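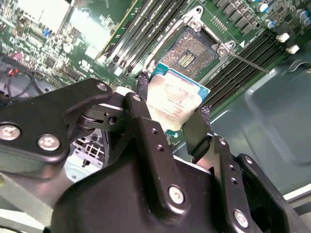 Ellberg opened its server refurbishment workshop in Cilow to visitors in June 2019 for a demonstration of automated processor handling, the first such event since the company moved its repair operations to the site. Guests included representatives of regional recycling firms, instructors from the Holub technical school and members of the local business council. The demonstration centered on the replacement of a processor inside a complete server chassis, with the motherboard left in its mounting. Two narrow fingers with textured pads hold the chip by its opposite sides, while the load plate of the socket stands open to expose the contact field.

Washington Amaral, head of workshop operations, told guests that processor replacement had been chosen as the first task for automation on account of the care it demands. The contacts in a socket are easily bent, and a damaged socket usually means that the whole board must be written off.

"Our technicians do this work well, and they will continue to do it," Mr. Amaral said. "We wish to give them support on the long runs, when the same operation must be repeated on one machine after another for an entire shift."

The workshop has 19 technicians and received 832 servers for refurbishment in the past year. Of these, 162 required work on the processor or its socket. Machines that pass final testing are returned to their owners or offered to schools and public offices in the region.
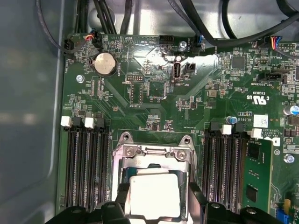 Reading time: 2 min

Dalva Siqueira, the engineer responsible for the project, led the technical part of the visit. She explained that a server board presents difficulties that do not arise on an open bench. Cables are routed over the top of the board, and banks of memory slots stand on both sides of the socket — leaving a narrow space in which the fingers must work.

Ms. Siqueira also described the planning software, named Wirkesar, which was developed at the workshop over the past two years. The software stores a separate approach path for each board model. It currently covers five models, and an operator must confirm every step before the arm proceeds.

Questions from guests concerned cost, training and the handling of older equipment. Ms. Siqueira said that boards with visible damage would continue to be assigned to technicians. Instructors from Holub asked whether students could take part in future trials, and Ellberg agreed to receive a first group for a short placement.

The company plans to hold a second demonstration in December, when the installation of memory modules will be added to the program. Firms and schools wishing to attend may register with the Ellberg visitor office in Cilow.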